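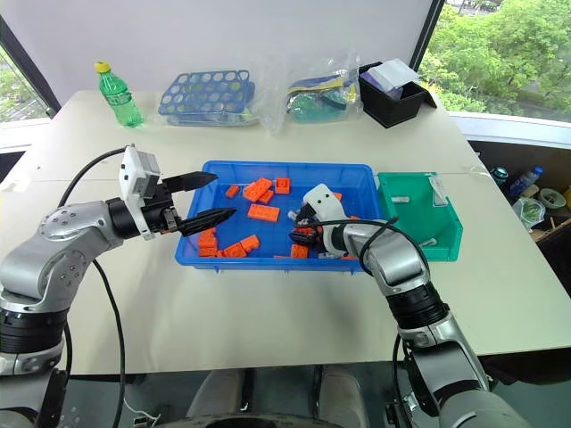
Can I hang a Londano splatter print straight out of the tube?
Leave it flat first. The paper remembers being rolled, and a print framed the same afternoon tends to bow against the glazing within a month or so.

Section 2: Flattening, mounting and hanging

The leaflet packed with the print says it is "ready to display". I would take that with a grain of salt. What you have is a sheet of heavy paper with raised ink on one side, and raised ink doesn't like being bent backwards. Read to the end of step 6 before you touch the tube.

1. Stand the tube upright and remove one cap. Slide the print out by its brown wrapper, not by the corner of the sheet.

2. Lay it face up on a clean surface with the wrapper underneath. Leave it for 20 minutes, then put a sheet of glassine over the ink and a book on each corner.

3. Leave overnight. The leaflet says two hours. I have tried two hours.

Caution: Never roll the print the other way to "cancel" the curl. The heavier colours crack first, usually the reds, and a crack can't be touched up with a marker whatever the forum says.

4. Fix the print to the backing board with two paper hinges along the top edge only. The adhesive dots supplied are described as archival. Archival by whose test isn't stated, so I leave them in the bag.

5. Fit the spacer strips before the glazing. Without them the ink touches the acrylic and, given a warm room, will stick to it.

6. Close the frame and tighten the clips by hand.

Note: The Wada frame takes board up to 14 mm deep, spacers included. The Kukham frame looks the same in the catalogue and is shallower, so measure before ordering.

Hanging

7. Mark the wall for two hooks, 33 cm apart, and check the marks with a level. The bubble moulded into the hanging bracket is decoration as far as I can tell.

8. On plasterboard, use proper anchors. The self-adhesive strips may well hold the stated weight on a test panel, but your painted living room wall isn't one.

9. Keep the print out of direct sun. "Fade resistant" is printed on the label with no number of years beside it — make of that what you will.

Note: Annag Gillies at Cakevbridge keeps spare hinges and spacer strips. Ask for the long spacers; the short ones leave a gap at each corner.

For cleaning the glazing, see Section 3. Don't spray anything directly onto it in the meantime.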